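The Second Arm

The first arm took me all winter. The second took 4 weekends, and by then I had stopped telling people at work what I did with my evenings.

I bought the motors used from a shop in Irnilport that was closing down. They came in a box marked Neltico with 50 screws missing and no manual. The frame I cut myself at the Simstead workshop, where the rent on a bench is 200 a month and the heat goes off at nine.

My wife had called the machine Chacko before it could move. The name stuck to both arms together, as if they were one animal.
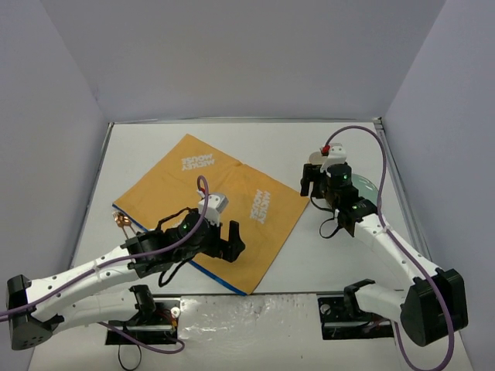
I wanted it to set a table. My wife had asked for that in July, half asleep, and then she took the job up north and I kept going. I wrote 3000 lines of code for it and threw most of them out. The orange cloth was from our kitchen, the one with MICKEY MOUSE printed on it that her sister gave us. I laid it down crooked and left it crooked. The fork and spoon went to the left of it, the way she always put them, and then I switched on both arms and sat down on the stool.

They buzzed a little. The left one lifted, thought about it, and went down again. I changed one number and ran it again, and then again with the old number back in. At nine the heat clicked off. I put my coat on and stayed.

Around ten she called. I set the phone on the bench with the speaker on.

"What's that noise?" she said.

"Chacko."

"Both of them?"

"Both."

She listened for a while. I could hear a kettle on her end.
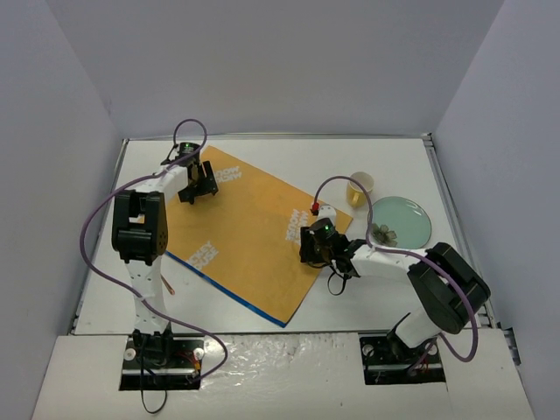 Both arms over the cloth, with the yellow mug and the green plate at the right.

"Is it doing it?" she asked.

"It's getting ready to."

"Put a mug out for me," she said.

I told her there was one out already, the yellow one. Then I pressed the key and moved the phone closer so she could hear the motors start.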